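The **base cabinet** is a low storage unit fixed or standing against a wall, closed by doors or drawers and finished with a flat top that serves as a work surface. It is the most common piece of built-in furniture in the modern home kitchen. The same form is also used in workrooms, school classrooms, clinics and shops.

## Terms

In the trade, a base cabinet is set apart from a *wall cabinet*, which hangs above the work surface, and from a *tall cabinet*, which runs from the floor to head height or higher. The body of the unit, without doors or drawers, is called the *carcass* or the *box*. The recess at floor level that leaves room for the feet is the *toe kick*. A unit with no back panel, used where pipes enter from the wall, is sold as a *sink base*.

## History

Before fitted kitchens became usual, most homes stored dishes and dry goods in separate pieces such as dressers, chests and open shelves. Work was done at a table in the middle of the room. Freestanding cabinets with a pull-out work surface came into wide use in the early part of the twentieth century, and rows of matching low units followed as builders began to plan kitchens as a whole.

In the town of Irkenley, the change can be traced through the records of the Polishchuk joinery works. The firm first made dressers to order and later turned to plain base units in fixed widths. Its order book lists 266 kitchens fitted in the first years of the new line, nearly all of them in rented housing. The works closed its dresser shop soon afterward, though it continued to repair older pieces for local customers.

Grarside, a larger maker, entered the market with units that were shipped flat and put together on site. At its peak the company's plant turned out some 2,680 carcasses a month. The Rokalar range, its best-known product, was sold in 2 depths and could be ordered with or without a top.

## Construction

Carcasses are built in one of two ways. In *face-frame* construction, a frame of narrow rails and stiles is fixed to the front of the box, and the doors are hung from the frame. In *frameless* construction, the doors are hung directly from the side panels, which gives a wider opening for the same outside width.

Doors may be flat or paneled. A paneled door has a thinner center piece set into grooves in a surrounding frame, so that the center can swell and shrink with the seasons without splitting the frame. Handles are placed near the top of a base door, within easy reach of a standing person. Grooves or slots cut into the front are used where a projecting handle would catch on clothing.

White has remained a standard finish through many changes of fashion. It is often paired with wood grain on the wall or on tall units nearby, a practice that spread from small apartments, where an all-white room was thought to look bare.

## Height and use

The height of the top has been the main point of debate in the design of the base cabinet. A surface that suits rolling dough is too low for chopping, and one that suits a tall cook is tiring for a short one. Rokalar units were supplied with adjustable legs after April of their second year on sale, following complaints from buyers. Of 80 households that answered a survey in Irkenley, most had never changed the setting made by the fitter.
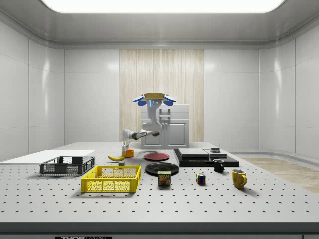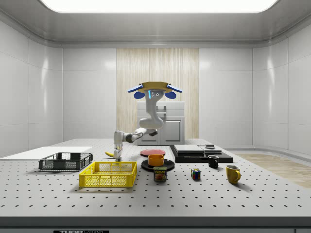
Manee Sombatkul has disputed the usual account of the Irkenley survey, writing that the households were never told the legs could be moved and that their answers therefore say little about whether the height suited them. The same article argues that the older dressers, which stood at many different heights, served a mixed household better than a single level top. Later writers on the Polishchuk works have accepted the first point but have generally left the second open, as few of the dressers survive with their original feet.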